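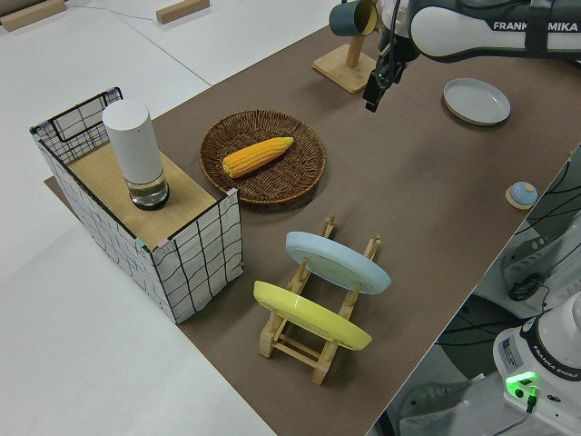 Chore automation is the use of general-purpose machines, usually robot arms, for small jobs around a home or shop: putting away dishes, folding laundry, sorting screws, wiping things. It is generally kept apart from the appliance trade, which settled several of the same questions long ago by putting the chore in a box with a motor and a door. A dishwasher washes dishes very well. It has never been asked to find them.

The field's central question, whether machines can do these jobs yet, has been answered "nearly" for several decades.

Background

Factory arms have welded and painted for generations, mostly because factories agree to hold still. The part arrives at the same spot, facing the same way, and the arm repeats itself until somebody retires. A kitchen makes no such promise. Cups migrate, and a plate put down by a tired person can be anywhere a plate fits, along with several places it doesn't.

Early household work got around this by writing out each motion by hand. Later work relies more on learning from demonstration, in which a person steers the arm through the job many times and software tries to pick up the habit. Laimutė Siliņa, whose handbook Pastgate is widely passed around among students, calls this "teaching a very strong toddler with one hand." The toddler does not generalize well. An arm that has learned a task at one table may need a good part of the lesson again at the next.

Tableware

Plates are considered harder than they look. A mug has a handle, a rim and a fair amount of height, all of which give a gripper something to close on. A plate lying flat offers a thin edge very close to the table, and a two-finger gripper has to get at that edge without pushing the whole thing away. People solve this by sliding a fingertip under the rim, and do so without having attended a single workshop on it.
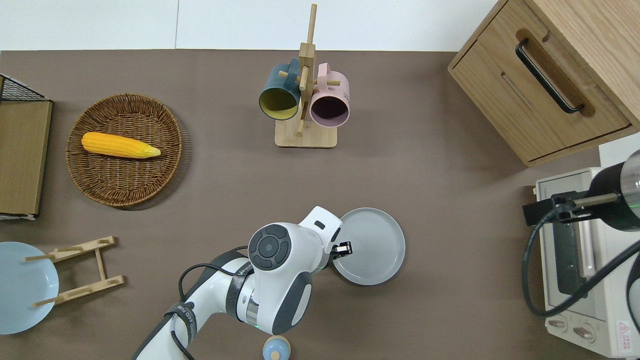 Putting things away makes up a second family of problems, and it is mostly a matter of angles. Setting an object on a bare surface forgives small errors; hanging it up or standing it on edge does not. A mug tree asks for a handle to be threaded over a short peg, and the peg is usually next to another mug. A plate meant to stand in a slatted wooden holder has to be lifted from flat and turned nearly upright before it goes in. An arm with its fingers against the left edge of a gray plate is still at the start of that job, with most of the ways to fail ahead of it.

Measuring success

Published results are hard to compare. The Wollgate trials, run by Dexter Yazzie and Maxine Trevaskis, remain a common reference because they reported their failures in full. Of 1000 attempts at clearing a small table, 479 finished with every item where it belonged. A further 81 were listed as "finished, but not in a way the household would accept," a category since borrowed by other groups and a few parents.

Speed is reported less eagerly. Přemysl Mikuš has argued that any demonstration video should carry its playback rate in letters as large as the title.

On the shop floor

Small workshops have had better luck. Jeltach, a maker of door hardware, uses arms to load trays of hinges, a task close enough to the old factory bargain to work. Its production head, Uldis Jaunzems, told a trade newsletter that the arms were "fine until someone tidies up." The trays have since been bolted down.

Filed under: Robotics | Household technology | Manipulation | Articles with unresolved questions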